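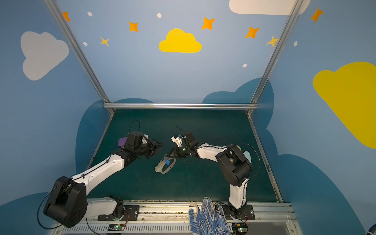

## Three hundred tries at handing over a gray loop

I've spent most of February feeding examples to a learning system, and I still don't know what it's learning.

The setup is a two-arm booth we call Juline. The people at Vaughan who sold us on the idea had a very simple pitch. You drive the arms by hand, you record yourself doing the task, you do that enough times, and the software works out the rest. "Enough" was 100 when we signed up. Then it was 300. I asked what had changed and was told that more is always better, which I could have guessed without paying for it.

So, 300 examples. A good one takes me 20 seconds. A bad one takes longer, and there are plenty of bad ones. I drop the part. I squeeze it at a silly angle. I stop halfway because my own hand itches. The instructions say to throw out failures but keep "recoveries," and I'd love to meet the person who can draw that line the same way at nine in the morning and at four in the afternoon. My rule is that if I swore, it goes in the trash folder. I doubt that's what they had in mind.

My bigger complaint is with the wrist views. From above, everything looks reasonable: arms, table, part, painted clouds. Then you open what the gripper sees and a lot of it is blur and glare, with rail and wall tilted at a steep slant.
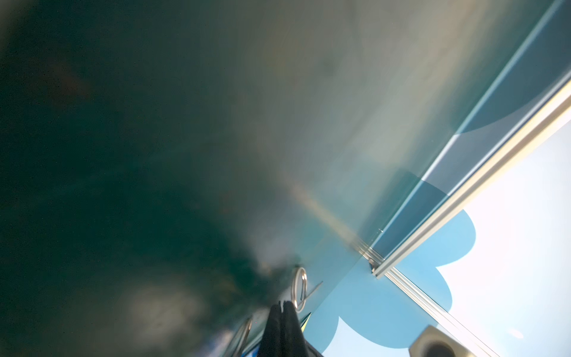
I know the standard answer, because I've heard it from Vaughan and read it on the Barura forum: the model doesn't see the way you do, so don't judge the input by whether it looks nice to you. Fine. But if I can't tell what's going on in a recording, I can't check it either, and checking is supposed to be my half of the deal. I asked how I'd know if a whole batch was junk. The answer was to train on it and see.

I did try that with the first 100. The trained policy got the part across on 2 attempts, and on the others it waved around in a way that looked a lot like me on a tired afternoon. Maybe that's a success of some kind. It copied me very well.

There's also the question of sameness. Every example I record has the same walls, the same green table, the same person with the same habits. I always come in a little high and then correct down. Do that 300 times and you've taught a machine to come in a little high and correct down. Stenen, the outfit that will use whatever comes out of this, has gray walls and overhead lights that buzz. I've brought this up twice and been told that variety is "phase two."

I'm going to finish the set anyway. I said I would, and I'd like to be wrong about it. For the last stretch I'm changing where I start each run and writing down which ones I moved, so that if the numbers do get better we'll at least have a clue why. I've also put in a request to lower the lights. No reply yet.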